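Ekar: A Two-Armed Kitchen Helper Built in a Shared Workshop

Student Project Report, Mechatronics Option
Team Saavedra

1. Background

Ekar is a two-armed mobile robot for opening, closing and wiping down kitchen fixtures. The hardware is being built in a shared workshop where our team has one bench, one storage shelf and use of the tools on Wednesday evenings. The control software is developed on a home desktop against a simulated kitchen. The report covers the work up to July. The base drive is outside its scope and was handed over from an earlier project, Ganar, with its wiring and battery box intact.

The task chosen for the term was opening a refrigerator door. It needs a grasp on a long, narrow handle, a pull along an arc, and enough clearance between the robot body and the moving door. A drawer was considered first and dropped, as the straight pull did not exercise the elbow joint.

2. Hardware

The arm links are printed shells over aluminum tube. Shells were printed with three walls and low infill. The first set cracked at the elbow screws, so the screw bosses were thickened by 2 mm and the parts reprinted with the layer lines running along the link. No cracks have appeared in the second set.

Each gripper has two fingers driven by one servo through a pair of meshing gears. Backlash at the fingertip was measured with a dial gauge clamped to the bench and came to 0.9 mm on the first gripper. Shimming the idler gear brought it down to 0.4 mm. The second gripper has not been shimmed yet.

Power comes from a bench supply during tests. The servos share one rail, and the controller board, a Sosen unit bought secondhand, runs from a separate regulator. Before the rails were split, a stalled elbow servo would pull the voltage down and reset the board. The emergency stop cuts the servo rail only, which leaves the log running.

3. Simulated Kitchen

The simulated room was put together from free models and colored strongly so that surfaces could be told apart in the viewer. The door hinge was given a friction value found by pulling a real refrigerator door with a luggage scale. The peak reading was 20 newtons at the handle, all of it in the first few centimeters while the seal let go. After that the force fell to almost nothing, and the hinge model had to be changed from constant friction to a breakaway value followed by a low running value.

Collision shapes for the robot are boxes and capsules. The visual meshes were tried as collision shapes and slowed the simulation to less than half of real time.

The viewer follows the robot from just above the torso and tilts with it, so walls and fixtures come out at a slant. The purple refrigerator carries its silver handle on the right side of the door, and the robot works with the white left gripper low down by the appliance and the black right gripper upright beside the brown wall.
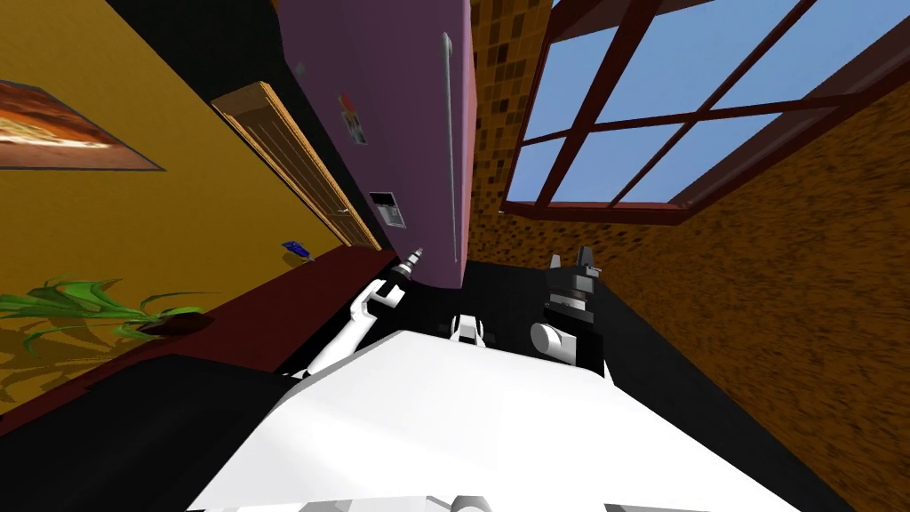 Why not test the door pull on the real arm from the start?
The controller had no force limit at that stage, and a wrong arc would have loaded the elbow sideways. Simulated runs cost no parts and could be left going overnight.

4. Control

The arm controller runs in three stages: approach, grasp and pull. Approach is a planned joint path to a point in front of the handle. Grasp closes the fingers until the servo current passes a threshold. Pull moves the wrist along an arc whose radius is the distance from the hinge to the handle.

The radius was entered by hand in the first version. An error of 11 mm was enough to make the fingers slide along the handle and let go before the door was halfway open. In the second version the wrist is allowed to give slightly toward and away from the hinge, and the arc is corrected from the measured offset at every step. This removed most of the slips without any change to the fingers.

One fault took two weeks to find. The wrist would sometimes make nearly a full turn before reaching for the handle. The log showed the commanded angle jumping from 0 to 359 degrees between two steps, with the planner treating these as far apart. Wrapping the difference to the range from -180 to 180 fixed it. The same mistake was present in the Ganar code for the base heading and was corrected there too.

5. Results

In simulation, the second version opened the door fully in most runs. The failures fell into two groups. In the larger group the approach ended with a finger touching the face of the door, and the grasp closed on nothing. In the other the elbow came too near the torso late in the pull and the planner stopped.

On the bench, only approach and grasp were tested, using a length of curtain rod screwed to a board in place of a handle. The grasp held when the rod was polished metal and slipped when it was wiped with a little cooking oil. Rubber strips glued to the inner faces of the fingers helped, though the glue let go after a day and contact cement is now being tried.

6. Remaining Work

The second gripper needs shimming and its cable should be rerouted away from the elbow, where the sleeve is already scuffed. A hinged test panel is under construction from shelf board and will be fitted with a magnetic strip to imitate the door seal. The current threshold for the grasp is still a fixed number in the code and should be moved to the settings file along with the arc radius. The parts list and wiring sheet are kept with the robot on the storage shelf.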